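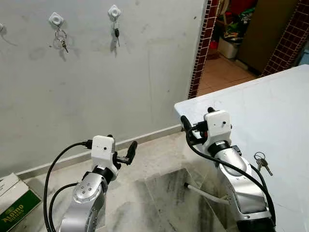 We've signed up to host two students through the Santoro exchange this May and I'm so excited I can hardly sit still! They're coming from the college at Trirov for one term at Viddale, first time away from home for both of them, and our spare rooms are finally going to get some proper use. I've been slowly getting the place organized. There are key hooks up on the grey wall, so the students can hang their keys beside ours and we'll all know where to look at 7 in the morning. What I'm stuck on is everything that isn't hardware. Do you speak English at dinner the whole time? Do you set a curfew for adults? My Spanish is one semester of night class from ages ago, but I'd love to use it.

Any experienced hosts around? Tell me everything.

maplehost
Posted 8:14 pm

----

tworiversbend
Posted 8:40 pm

Welcome! We've done four terms and would do forty. Best tip I have is to let them cook early on, first weekend if you can. Ours made us a soup that took all afternoon and by the time we ate it we'd gone through every cousin and every family dog (there were many dogs).

No curfew here. We ask for a text if they'll be later than 11.

----

gradebook_gal
Posted 8:52 pm

English at dinner, please. I teach in the language centre at Jumbridge and I can tell within a couple of weeks which students are in homes where the hosts are practising on them. They get maybe an hour of real, unhurried conversation a day and dinner is it. Keep your Spanish for the weekend!

Lovely that you're hosting though. We never have enough families.

----

tworiversbend
Posted 9:05 pm

Going to disagree with you there, gradebook_gal. By supper they've been working in English for eight hours and they're wiped. We do half and half and switch when the dessert comes out. My kids picked up loads, and the student who was shyest in September was arguing about hockey in English by Christmas. It's called an exchange, after all.

----

gradebook_gal
Posted 9:11 pm

Dessert switch is cute, I'll give you that. I'd still hold off for the first month. Habits set fast, and once a house has slid into the easier language it's hard to climb back out.

----

snowtires_in_april
Posted 9:30 pm

Practical stuff from a former exchange kid (I went the other way, 721 hours of language class on my transcript and I still ordered the wrong sandwich every single day):

Label the recycling bins.
Show them how the shower works. Every country has a different shower.
Write your address on a card for their wallet.
Tell them what food is up for grabs. I was hungry for a week because I was too polite to open the fridge.

----

maplehost
Posted 9:47 pm

The fridge one nearly made me cry. Sign going up tomorrow!!

Does the stipend cover groceries? The Santoro letter says $500 a month per student.

----

tworiversbend
Posted 9:58 pm

Just, if you cook mostly at home. Ask about the settling-in money too. We got $300 the first time and it went on bedding and a second-hand bike. You have to send the form before they arrive.

----

oldquad
Posted 10:20 pm

I'll be the grump. $500 doesn't go far in Viddale, and the program fee on the student side is 2000 a term. I'd like to see where the difference goes. I've hosted twice and loved both students, but I had to phone the office three times to get a bus pass sorted.

----

gradebook_gal
Posted 10:26 pm

Some of that pays for insurance and the airport pickup. Fair point about the phone, though. Email the office and copy the college, you'll hear back much sooner.

----

maplehost
Posted 10:41 pm

Thank you all so much! Plan for now is English for the first month, then we try the dessert switch. I'll ask for the form in the morning. tworiversbend, any chance of that soup recipe?

----

tworiversbend
Posted 10:44 pm

It's on a napkin in a drawer somewhere. Will dig it out and post it in the recipes section. You need a big pot.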